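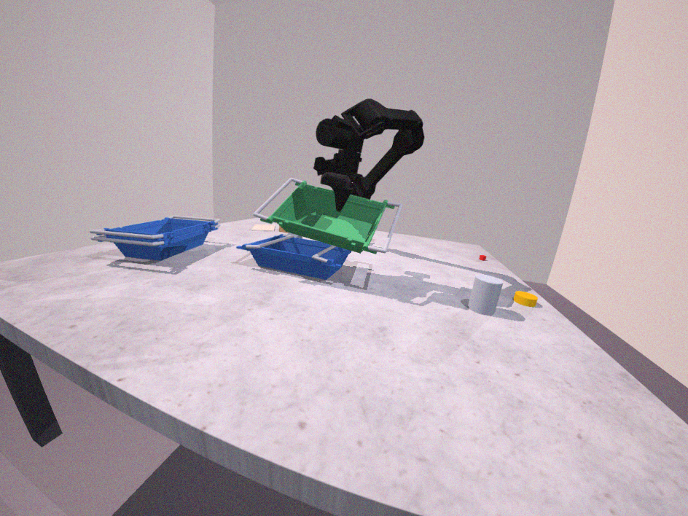
Overwintering dahlia tubers, first year in a new place
Houseplants and Winter Storage > Bulbs and Tubers

marlpit46
Posted December 24, 2023

We moved to Irndale in the spring and I brought my dahlias with me. At the old house I left them in the ground under leaves and lost maybe one plant a year. The soil here is heavy clay and the neighbors say it freezes deep, so I dug everything after the first hard frost. I have 46 tubers, most of them Saller, plus a few clumps of Tarar that I haven't divided.

They are in the basement now. It holds at 46 degrees near the outside wall and gets warmer by the furnace. I washed them, let them dry for two days and put them in plain peat. I checked this week and some of the small ones are wrinkled at the neck. Two have a soft spot at the tail end. Do I need to do anything before March or leave them alone?

shadyside_plot
Cut the soft part off until you see clean white flesh, let the cut dry overnight and put them back. Wrinkled necks mean the peat is too dry. Mist it, close the lid, look again in two weeks.

okra_and_rue
I would not mist. I misted mine one winter and lost 18 out of a box to rot. A wrinkled tuber will usually still sprout. A rotten one won't, and it takes the ones next to it along.

shadyside_plot
Depends how much water you used. Two squirts from a spray bottle is not going to rot a box of tubers at 46 degrees.

okra_and_rue
It did in mine. My basement in Flusevdale is damp to start with, so that may be the difference.

tinroof
What are you keeping them in? Cardboard pulls moisture out of the peat. I went to plastic bins with the lid left open a crack and stopped getting shriveled ones. Vermiculite also works better than peat for me, it doesn't go bone dry.
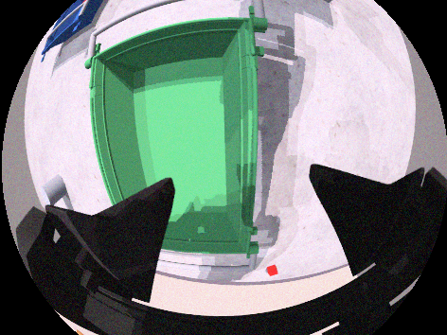

Green bin, open top.

marlpit46
Cardboard boxes lined with newspaper. I didn't think about the box drying them out. I can get bins after the holidays.

tinroof
Get ones you can lift when full. Don't stack tubers touching each other.

fencerow
Did you wash off all the soil? I quit washing mine. I knock off the big clods and leave the rest on, then wrap each clump in newspaper. Clay sticks around the necks and keeps them from drying out. I don't divide until March either, because the eyes are easier to see by then.

shadyside_plot
Leaving soil on brings in slugs and whatever else is in there. I wash every time.

fencerow
Never had a slug make it through the winter in my garage. To each their own.

marlpit46
I trimmed the two soft ones and they're drying on a rack. I'll split the rest, half in bins with vermiculite and half left in the peat with a little water added. The Tarar clumps I'll leave whole.

okra_and_rue
Label the bins before you move anything. Marker on the tuber itself holds up better than a tag.

tinroof
Pencil works too. Marker rubbed off on mine.

okra_and_rue
Dry the tuber first and it stays on.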